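House rules for a robot hand

Tuesday, December 21, 2021

So the office is shut, the mince pies are going stale next to the kettle and I finally have time to write up the thing I've been promising since July: the rules I work to when I'm running grasp tests in simulation. There are plenty of proper standards for real robots (guards, stop buttons, who may stand where) and I'm glad of them. For simulated work there's mostly habit, and my habits were terrible!

A bit of background. I do small jobs for Revbridge, who want a hand that can pick up awkward parts and put them in the right tray. I run the trials in Tikodeo and keep my notes in Momel, which is a glorified spreadsheet but I'm fond of it. Back in the summer I handed over 363 trials and felt very pleased with myself until they asked which settings I'd used for the first batch. I didn't know. I'd changed the friction somewhere in the middle and hadn't written it down, so 146 of them went in the bin. A grim afternoon, that.

Start every trial with clear air

The hand starts well away from the part, every time, with a gap you can see without squinting. I used to start with the fingertip nearly touching to save a few seconds, and then the physics would have a little fit on the first step and fling the part across the table. It looked like a bad grasp and got logged as one. Now if I can't see plain tabletop between hand and part I don't press go.

Same goes for clutter. One part, bare surface, nothing else, unless clutter is what you're testing. I know the demos with mugs and fruit look nicer. Save them for the demo.

The grey hooked part I'm on at the moment is a good one for keeping me strict, what with that long thin lip running off to a point on one side and all the bulk on the other.

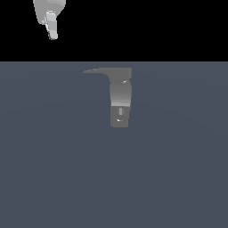 Write down the boring numbers first

Before the run, not after. Mine go in Momel in the same order each time: part version, start pose of the hand, friction, step size, random seed, software version. Then the date. If any of them changes, it's a new batch with a new name, even if it's only a tiny tweak and you're sure it won't matter (it was a tiny tweak that cost me my summer batch).

I do 300 trials to a batch now and I don't stop early, however well it's going. Stopping when the score looks lovely is cheating, and I've done it, so no finger pointing.

Say what counts as a pick

Mine is: lifted clear of the table, held for 2 seconds, no part of the hand passing through the object. That last one catches people out. Simulated fingers will happily sink into things if you let them, and the score will look marvellous.

Phan, the other package I've tried, counts a lift as soon as the part leaves the surface. Fine if you know that, but you can't put those results next to mine and compare them. So the definition goes at the top of the page, in words, before any scores.

Keep the failures

All of them, with the saved start state so they can be replayed. I used to delete the ugly ones to save disk space and then spend days trying to make the same thing go wrong again. Disks are cheap! I tag each one with what I think happened – slipped, missed, knocked over, no idea – and "no idea" is a perfectly good tag.

Still on my list is a rule for when to move from simulation to the real hand. I've got a draft but it's mostly crossings out. If you've got one you like, pop it in the comments, I'd love to pinch it.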